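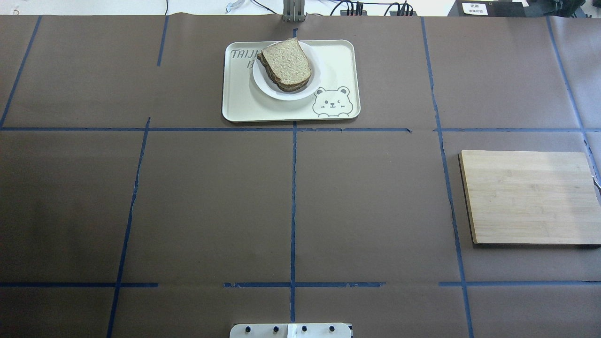
About Iltau

Iltau is a small baking school, and we teach bread. Sourdough, rye, soft sandwich loaves, the flatbreads Tsegereda grew up with - if it starts with flour and water, we probably have a class for it!

Ximena Bravo and Brendan Kinsella opened the school with one oven and a very long waiting list. We have 3 ovens now, and a class is still never more than eight people, so everyone gets their hands in the dough and has time to ask things.

Every class ends at the table. We slice the bread, put it on plates and eat it together, and this is where a lot of the learning goes on. You look at the crumb, you chew the crust, you compare yours with your neighbor's (and you will want the recipe for theirs). Bring butter if you have a favorite. Nadja Lüthi once brought four kinds and was hired as a teacher the following spring.

Who teaches what

Ximena - sourdough and whole grain
Brendan - sandwich loaves, rolls, kids' mornings
Nadja - rye, braided breads, holiday baking in December
Tsegereda Adugna - flatbreads and injera
Elango Warrier - milling, flour and our popular evening on bread knives and boards

Beginners are very welcome. So are people who have been baking for 30 years and want to fix one stubborn loaf. We love those!

Aprons, flour and tools are all here when you arrive. Please tell us about allergies when you book, and bring a bag or a clean towel to carry your bread home.

Page updated Oct 31, 2022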